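Dunleavy Bathrooms, Oltville: the big clean
Gallery
16 December 2021

There is a particular sort of dirt that gathers on a toilet no one has ever used. It is mostly dust, with a contribution from the fingers of people who lift a lid, peer in, lower it again and go off to look at taps. The display row at Dunleavy gets cleaned properly 2 times a year, in July and again before Christmas, and in between it gets a wipe when someone remembers.

The Rollance Road showroom has been going long enough to have opinions on how this is done. Lids up, seats up, everything off the floor that can come off the floor. Cleaning things go on a flattened cardboard box, which stops the bottles leaving rings and gives the sponge somewhere to live. A proper caddy was bought once and is believed to be holding paint somewhere.

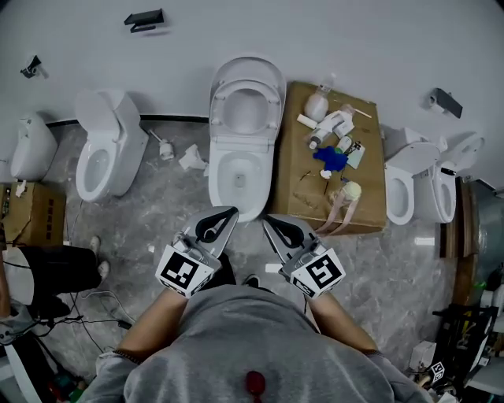 Order of work is a matter of some dispute. One school starts with the bowl and finishes with the lid, on the grounds that you should get the worst over with. The other starts at the top and works down, because dust falls, and has physics on its side. Oltville is a top-down branch, although the bowl people are tolerated.

The Skanudura range is the one that causes trouble. It has a lovely clean line in the brochure and a seam behind the hinge that you could lose a sandwich in. An ordinary cloth won't go near it. A thin stick with a bit of cloth wrapped round the end will, and anyone who throws the stick away thinking it is rubbish can expect to hear about it until July.

Allow 10 minutes for a close-coupled model with a sensible tank, and 30 for anything described as sculptural. The floor is a separate job and always takes longer than it should. Grey marble pattern is a very forgiving choice for a showroom and a very unhelpful one for cleaning, as you can spend a good while scrubbing at a mark that was put there on purpose by the designer.

A few words on brushes. Customers ask if the brush comes with the toilet. It does not. They then ask why it is standing next to it, and there isn't a good answer to that, apart from the fact that a bathroom looks odd without one. We sell them by the door — they are perfectly nice brushes.

Once the row is finished, attention turns to the other surfaces, where things have been put down by people who fully intended to pick them up again. Wood shows less than white ceramic does, so it tends to be left till last and done by whoever has the most patience remaining, which by late afternoon is not a great deal. The smaller scraps are picked off by hand before any spray comes out. Spray first and you have made papier mâché.
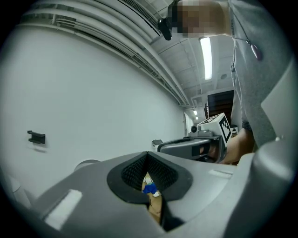 Heads down, with something blue and crumpled still to deal with on the wood.

The lids go back down at the end, apart from one that is left up so that visitors can see the bowl. Last year it was the wrong one, and we spent 60 days displaying the inside of a discontinued model to the whole of Oltville. Two people tried to order it.

The showroom is open as usual through the holidays. Please do lift the lids. We only ask that you put them back.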